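Section 9. Laying Out and Setting the Slabs

By now your base should be compacted, your edge restraints should be in along both long sides, and the bedding sand should be screeded and waiting. If you've walked on it since (we all do it, and so do the neighbor's cats), go back to Section 8 and screed that part again before you start here. It takes ten minutes, and a heel print under a slab will show as a rocking corner by spring.

These steps are written for Dramstead square slabs in two shades, laid as a checkerboard on a long straight path. If you are laying the Uneck brick-sized blocks, the method is the same but your cuts at the edges will be different, so please read the note after step 6 as well.

1. Open several pallets at once and mix from all of them. Shades vary a little from one batch to the next, and a path laid one pallet at a time can end up with a visible step in color halfway along. Stack the light and the dark slabs separately, within reach, on boards.

2. Find the center of the path at both ends and stretch a string line between the two points. Pull it tight enough to hum when you pluck it. On a long run the string will sag or drift in the wind, so pin it down at intervals and sight along it from ground level.

3. Decide now whether your grid will run square to the path or on the diagonal. A square grid is quicker and needs far fewer cuts. A diagonal grid looks lovely on a wide walk, and it does draw the eye along, but every slab that meets an edge has to be cut, so allow for the extra slabs when you order.

4. Lay a few rows dry, without tapping anything down. Then go and stand well back - farther than feels necessary - and look down the length of it. A long path makes every joint line run toward one far point, and a line that wanders will be easy to see from there. Move things about until you are happy.

5. Set the first slab on the center line, lower it flat onto the sand, and tap it down with a rubber mallet over a scrap of wood. Work outward to both edges, then forward. Kneel on a board laid over the finished slabs and never on the sand.

6. Check the joints with your spacers and check the level every second row. Carry on a slight fall toward the side you chose in Section 7 so that rain has somewhere to go.

NOTE: Where slabs meet a brick-paved walk, finish the slab side first against a firm restraint, then bring the bricks up to it. If the line between the two surfaces is a diagonal or a curve, mark it with a garden hose or a length of rope and live with it overnight before cutting.

CAUTION: A small height difference where two kinds of paving meet is a trip hazard. Keep the two surfaces flush if you can. If a raised edge can't be avoided, choose an edging in a clearly different shade.

CAUTION: Wear eye protection, ear protection and a dust mask for every cut, even if it's "just the one."

7. Leave room for what will stand beside the path. Railing and fence posts, canopy supports and bollards should have their footings in before you pave up to them. Young trees want a good strip of open grass or soil, with no slabs tight around the trunk.

8. Sweep dry jointing sand across the whole surface, working it in from several directions. Run the plate compactor over it with the rubber pad fitted, then sweep in more. We recommend going over the whole path 2 times.

The finished walks that follow may help you choose a pattern before you commit to step 3. It's worth spending a minute on how the joints run away into the distance, and on how each edge has been handled.

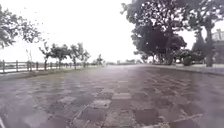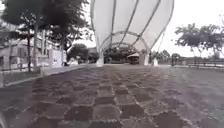
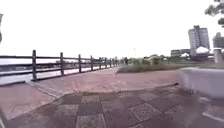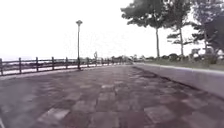
Fig. 9. Long paved walks, with joint lines drawing together in the distance.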